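Rorwood Tenants and Owners Board > Living in a small flat > Noise and neighbours

Topic: Low humming at night, only in one corner of the living room

marzena_k
Posted: Saturday, January 13, 2024
Good evening to all. I am new on this board and I hope I write in the correct section. If not, please move my message.

I live in Cukent Court, fourth floor, since last March. From November I hear a low hum in the living room. It begins after eleven in the evening and it stops before six. It is not loud. My sister, who visited at Christmas, did not hear it at first, but when she sat at the end of the sofa she heard it also. In the middle of the room it is almost gone. In the kitchen there is nothing.

I have already tried the following. I switched off the fridge for one night. I switched off everything at the fuse box for ten minutes and the hum stayed. I knocked politely at the door of the neighbour above and he has no machine running. I put my ear to the radiator pipe and it was silent.

I measured it with an application on my telephone and it shows a peak near 51 Hz. I do not know how exact such an application can be. What would you check next?

tobbler
If it stays with your mains off, then it isn't yours. 50 Hz is mains frequency and your phone being one out is nothing. Somebody's pump or fan. My money is on a heating circulation pump in the basement, they get noisy when the bearings go.

Ask the management when the pump runs. If it has a night programme, you have your answer.

oldgreyhen
Mains transformers hum at twice the mains frequency, so 100 Hz. A motor could well give you 50. Agree with tobbler that it is outside the flat, disagree that it must be the basement. Four floors is a long way for a pump to travel if the pipes are silent.

What is on the roof?

tobbler
Four floors is nothing for a pipe. I had a pump in a cellar in Dullville that you could hear in the attic.

oldgreyhen
Yes, in the pipes. She put her ear on the pipe and heard nothing. Read the post.

marzena_k
Thank you both. On the roof there is the ventilation, I think, but the building has six floors and I am on the fourth, so it is also two floors away from me. I will write to the management about the pump and about the fan.

I want to add one thing. The hum is the strongest when I sit, and weaker when I stand up at the same place. Is this normal?

Dwynwen Skyrme
Quite normal. Low sounds make standing waves in a room. Some places get louder and others nearly cancel out, and corners are nearly always loud. The wavelength at 50 Hz is close to seven metres, so in an ordinary living room you can easily have a quiet patch in the middle and a loud one at the wall. It tells you about your room and very little about where the noise comes from.

You could pull the sofa out from the corner and sit in the quiet patch. It is no cure, but you would sleep better if you doze off there like I do.

pell_mell
Before you spend any money: I paid 349 for an acoustic survey and the man told me it was the ventilation, which I had told him on the phone. He was a nice man.

tobbler
Was that Rampersad? They did ours and the report was decent. 40 pages and the council accepted it.

pell_mell
It was Rampersad, yes. I don't say the report was bad. I say I knew the answer.

marzena_k
I moved the things away from the corner today and I cleaned there, so I could listen low at the floor. The sound is a little stronger at the wall than at the sofa, but I am not certain. I put a photo.
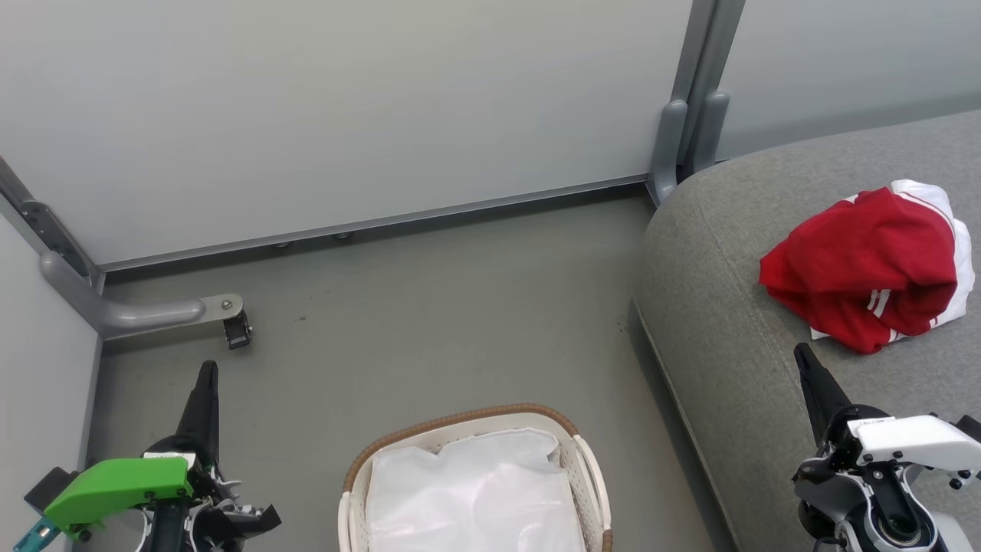
The corner, with the sofa on the right side.

I forgot to say that the wall at the back is a light one. If I knock on it, it sounds hollow.

oldgreyhen
A hollow wall can act like a drum skin. Put your palm flat on it at midnight, then on the other one next to it. If one trembles and the other doesn't, you know which way to go looking.

tobbler
Or wait for the management to answer about the pump.

Dwynwen Skyrme
She can do both, surely. Marzena, keep a small diary with the start and stop times. When I complained about our lift motor, the first thing they asked me for was dates.

marzena_k
I did the test with the palm. I believe the back wall trembles very slightly, and the other one I could not feel. But I was tired and perhaps I imagined it, so I will repeat it tomorrow and begin the diary also.

The management replied that the heating pump runs day and night without any programme. They did not write anything about the fan, so I have asked again.

tobbler
Day and night at the same speed? Ask them that. Many of them slow down at night and that changes the note.

oldgreyhen
You really want it to be the pump.

tobbler
I do, yes.

marzena_k
I will ask about the speed too. I write here again when I have the answer.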